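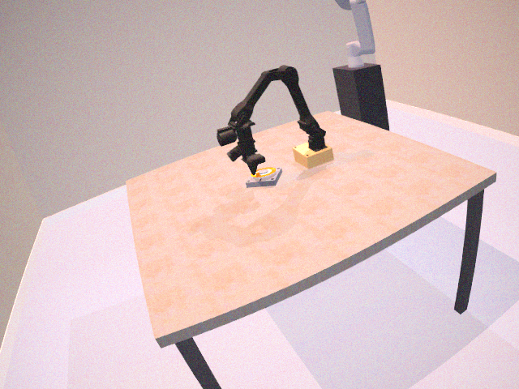

Flerken Chores: Simulated Tabletop Tasks

Version notes and data card
Maintainer: Halina Szewczyk
Simulation assets: Radosław Gajewski, Hubert Makowska

Summary

Flerken Chores is a set of simulated episodes for single-arm manipulation. It covers small jobs from the home and the shop floor: placing parts on a plate, sorting fasteners, closing lids, wiping a marked area. We built it to measure how far current policies are from doing such work unattended. On most tasks they are still far.

Contents

15 tasks, 70 episodes per task
RGB renders, joint states, gripper state, contact flags
Task text in English, one sentence per episode
Success label from the simulator, checked by hand on the ring and lid tasks

Scene setup

All tasks share one table. The active arm is black and stands on a yellow block; the work piece sits on a thin gray plate to one side of it. A second, pale arm on a pedestal behind the table is part of the room model and has no recorded actions. Camera tilt, lens distortion and image grain vary by episode. Grain is added after rendering and can be turned off with the flag clean_render=1.

Baseline results

The baseline policy (Karagiannis, default settings) completes 52 percent of episodes across the full set. Placing tasks score highest. Lids and wiping score lowest. Most failures come in the last stretch of the motion: the gripper arrives at the right place and closes slightly too early, or pushes the part before it has a hold. Retries help on rigid parts and do almost nothing on cloth.

A success here means the final state matched the target within tolerance. It says nothing about speed. A person does the ring task in under 3 seconds; the baseline does not come close — please report time along with success.

Known problems

Contact flags are unreliable when two surfaces touch along an edge.
The cloth model is too stiff. Wiping scores should not be compared with real hardware.
Plate friction was set by hand and has not been measured.
Table color varies between episodes, but table height does not. Policies trained only on this set may fail on a different height.

Not suitable for

Safety testing, work near people, or claims about a finished household product.

Related sets

Skaltby uses the same file layout with two active arms. Zisix loaders read both without changes.

Contact

Report bad labels to Przemysław Cieślak with the episode number and the loader version.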